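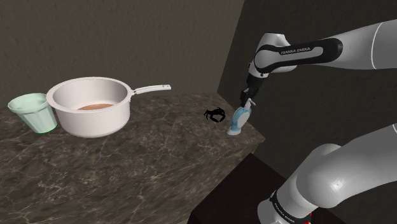
Figure 2. A simulated kitchen counter from the Zoko set, with the gripper closed on the pump top of the soap dispenser.

4.2 Small jobs around the sink

We turn now to the group of chores that gave us the most trouble, and, we will admit, the most enjoyment as well. These are the small jobs a person does at the kitchen counter without giving them any thought: picking up the soap, moving a cup out of the way of a pan, putting something back where it was a minute ago. In the Kistuvow task list they fill barely a page, and when we first read through that page we expected to be finished with it in an afternoon. We were still working on it in October.

The counter in Figure 2 is fairly typical of what the arm has to deal with. The cup stands close against the saucepan, the pan already has something in it, and a toy crab sits out on the marble where a tidy person might not have left it. We kept clutter of this kind in all of the Zoko kitchens, having seen in earlier work how much easier a bare counter makes everything look. The soap dispenser is close to the front corner, so a careless push in the wrong direction can send it over the side, and a good many pushes were careless.

For each layout the arm was given a single written instruction, such as "pick up the soap dispenser," and one attempt to carry it out. We ran 461 attempts in all, spread over 20 layouts, and every attempt was scored by the same rule: the named object had to be lifted clear of the counter and held there for 7 seconds, and nothing else was allowed to tip over or fall. That last condition may seem a little strict to readers who work mainly on grasping. We think most people who have shared a kitchen will find it fair enough. A helper that fetches the soap and knocks the cup into the pan has left you with more work than you had before.

Dispensers turned out to be a good test because they offer the gripper two quite different places to hold. The bottle is wide and rounded, and fingers that meet it off center tend to turn it. The pump top is narrow and easy to close on from above, but it leaves the weight of the bottle hanging below, and in our simulator the pump head is a rigid part of the object — a real one would press down, and possibly squirt. We did not model that, and we would ask the reader to keep it in mind when comparing our scores with those of groups who work with real bottles on real counters. The Prolleck planner, which we used without changes, chooses between the two holds by looking at how much free room there is on each side. With neighbors nearby it leans toward the top, and we let it do so.

Failures were mostly of a humble sort. The arm would come down a little too far to one side and nudge the bottle before the fingers closed, or it would make a perfectly sound grasp and then, on the way up, swing its wrist through something tall. The second kind bothered us more. The planner treats the lift as an easy part of the job and checks it only at a few points along the path, and we suspect that a denser check would remove many of these errors at a modest cost in time. We have not yet run that comparison.

Can a machine do these chores yet, then? In simulation, on a counter it is allowed to study first, we would say it can do some of them some of the time, which is a smaller claim than we had hoped to make when we started. We would not yet leave it alone with the dishes. Section 4.3 takes up the same layouts with the instructions given two at a time, where the order of the work begins to matter.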